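A Lemon Tree for the Cold Months

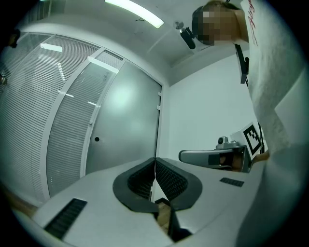 Svenja Hellwig has picked lemons in Deltthorpe every November since her tree turned two. It is a dwarf Meyer, 43 inches tall, and it spends the winter by a south window.

She waters when the top 2 inches of soil are dry and feeds it once a month from spring through early fall. The pot needs good drainage. Brown leaf tips usually mean too much fertilizer.

Flowers open indoors in late winter, so she pollinates them by hand with a small paintbrush. The fruit takes most of a year to ripen.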